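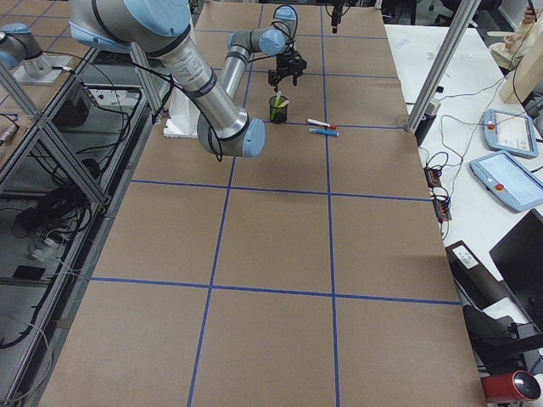 Arm over the pen cup, two markers still to go

tapegrid_tam
Posted 18 August 2022

First post in the student projects section. I'm in a two-person team in the summer robotics class at Vorholm and our final project is a marker sorting task. Markers start lying on the table, the arm picks them up and stands them in a mesh cup. We type in a cell, like B3, and the arm goes to that cell and looks for a marker there. That's why the table is covered in brown paper and taped off.

Picking works fairly well. Our problem is that the cell positions in the code and the cell positions on the table don't agree. Near the cup we're fine. At the far corners the gripper comes down well to one side of where it should and closes on nothing, or it pushes the marker over the tape into the next cell.

We measured the grid with a tape measure from the base of the arm and typed the numbers in. The two corners we use for checking should be 1095 mm apart. When we jog the arm from one to the other and read the pendant, we get 1056. Has anyone done a grid like this and gotten it to line up? We have until the end of August.

lonitz_bench
Reply 1

How straight is the tape? If you laid it by eye over paper, I would start there. Paper moves. You can tape it down at the edges and it will still creep when people lean on it.

Also, what are you using as the touch point? If you jog the gripper to a corner and judge it by looking, you can easily be off by a finger width, and you'll be off differently on the far side because you're looking at it from a different angle.

tapegrid_tam
Reply 2

The tape was laid by eye, yes. For the touch point we close the gripper and bring it down until it nearly touches the crossing. We both look from the side and agree on it.

oldservo
Reply 3

I don't think it's the tape. A 39 mm difference is a lot to blame on crooked tape or wrinkled paper. Check your tool center point. If the controller thinks the tool ends at the flange and you're tilting the wrist differently at each corner, the pendant gives you the distance between flange positions, and that can be very different from the distance between fingertips.

Post a picture with the arm folded back so we can see how the gripper is mounted.

tapegrid_tam
Reply 4

We keep the wrist pointing down near the cup but at the corners we tilt it a bit to reach. Arm folded:

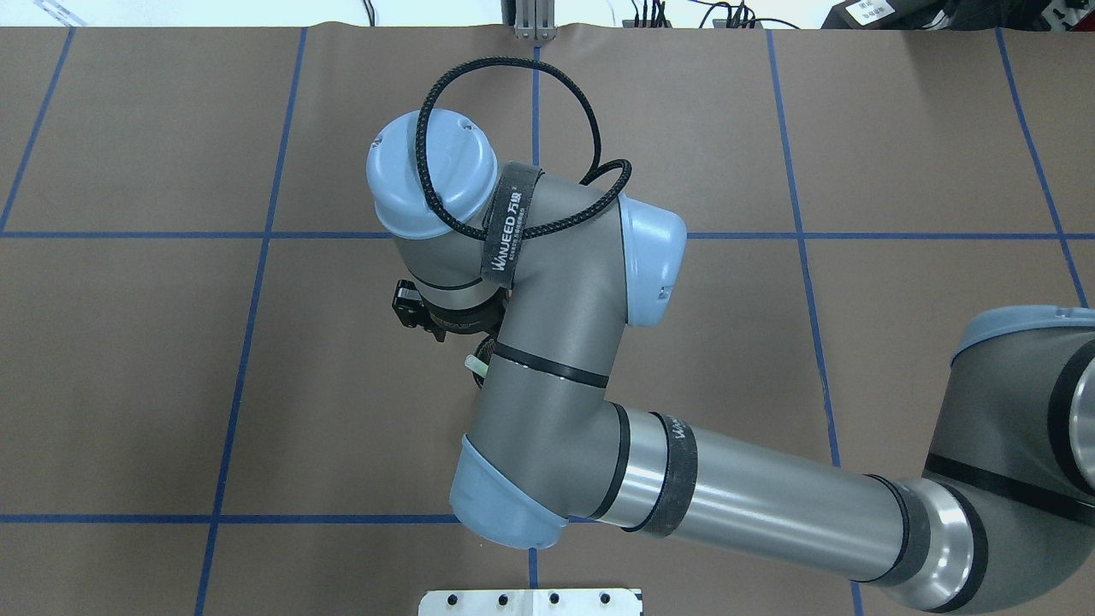 Folded back over the grid, gripper on the left

I looked in the settings and the tool length is zero. Neither of us ever set it. The handout has a section on it that we skipped.

oldservo
Reply 5

There you go. Set the tool length and teach the corners again with the wrist straight down at all of them. Don't fix anything else until you've done that or you won't know what helped.

And leave some slack in the cable where it passes the wrist. We had a loop strapped too tight at Amdale and it pulled a connector out on the third day.

lonitz_bench
Reply 6

I agree the tool length has to be set first. I still say the grid is going to bite you later. Once the tool is right you'll have a smaller error that comes from the tape, and no setting will take it out. Don't measure the grid with a tape measure at all. Teach four crossings with the arm and work out the others from those. Then it doesn't matter if the lines are a bit crooked, as long as they're crooked in the same way.

oldservo
Reply 7

It does matter, because hand-laid lines are never crooked in the same way. Four points gives you a nice even grid in software and an uneven one on the table. If you have the time, teach every crossing. It's boring but it's one afternoon.

mabula_kit
Reply 8

Do you have a camera on the wrist? Our club had almost this same project and we stopped teaching points by hand. We moved the arm over each crossing, took a picture, found the blue lines by color, and fitted a straight line to each strip. Where the two lines meet is your crossing. It doesn't care what angle the tape is at. 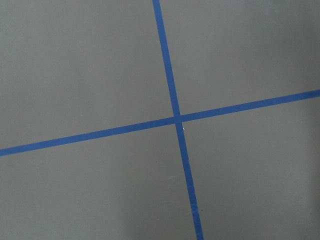

The color threshold is the only part that takes fiddling. We started with the hue limit at 115 and moved it until shadows stopped counting as tape. Fit to the whole length of the strip and ignore small specks and scuffs. Our first version used corners only and it jumped every time there was a bit of dirt near one.

lonitz_bench
Reply 9

That's good if they already have the camera calibrated. If they don't, that's another week, and they have a deadline.

mabula_kit
Reply 10

Ours took two evenings. But fair enough, we had an older member who had done it before.

tapegrid_tam
Reply 11

We have the camera but we've only used it for finding markers.

Update from this afternoon. We set the tool length, taught the corners again with the wrist straight down, and the distance reads 1092. So most of it was the tool. We're still a little off in the far row but it picked up the blue marker there twice out of three tries.

I'm going to teach every crossing by hand for now. My partner wants to try the camera version and I've said she can if the hand version is saved somewhere first.

oldservo
Reply 12

Save it twice. And write the tool length on a piece of tape and stick it to the desk, so whoever has the arm after you can find it.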